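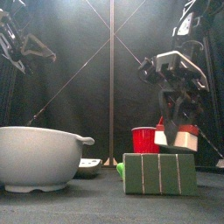 Grokeck Bench Practice: Block Placement on a Shared Table

Gallery 4 of the Brondia cell notes. Last revised May 30, 2019.

This page covers house rules for two-arm tabletop work with rigid blocks and ordinary household objects. It supplements the Grokeck cell handbook and does not replace the risk assessment for the cell. Where the two differ, follow the risk assessment. The rules apply to operators, to anyone writing motion scripts, and to visitors who have been given a pendant.

The picture at the top goes with sections 1 to 4. Section 5 has no picture.

1. Approach from above
The right gripper has the red-and-white block clamped from above and holds it just over the top of the green one. Bring a held block to this kind of position first, stop, check alignment, then lower at the reduced speed set for the cell. Lateral correction is made at the hover height only. Once the blocks touch, a sideways move is treated as a fault and the attempt is logged as such.

2. Neighboring objects
A red cup with a white rim stands behind the green block. Objects this near to a target are entered in the script as obstacles, with their full height, even when the planned path does not cross them. Open finger width counts toward clearance – the release needs more room than the grasp did. If the clearance cannot be met, move the neighbor and record the new layout before starting.

3. The other arm
The left arm hangs at the upper left, on the bowl's side of the table. One arm places, the other holds position. An arm that is holding position stays powered and stays in the interlock, so it is subject to the same entry rules as the arm doing the work. Do not reach under it to adjust an object. Request a stop, wait for the indicator, then reach.

4. Large and fragile items
The white ceramic bowl is at the left, with the small white dish just behind it. Ceramics go into the script with their handles included; a bounding shape drawn around the body alone is rejected at review. Anything that can chip is inspected before each session and after any contact event. Chipped items are withdrawn the same day – tape is not a repair.

5. Records
Each attempt gets one line: layout number, arm, object, result, and the operator's initials. Results are "placed," "dropped," "contact," or "stopped." Free-text remarks are welcome but do not count as a result. Stopped attempts are kept in the log and are not rerun under the same number.

The layout register held 590 approved layouts at the last revision, and the attempt log held 2,102 lines. Of those, 32 are marked "contact" and are under review at Nygård. Until the review closes, scripts from the affected layouts need 2 signatures before they are run.

Related pages
Gallery 3: Grasp selection for cups and bowls
Gallery 5: Handover between arms
Flirkik script template, with obstacle table
Change log, November and later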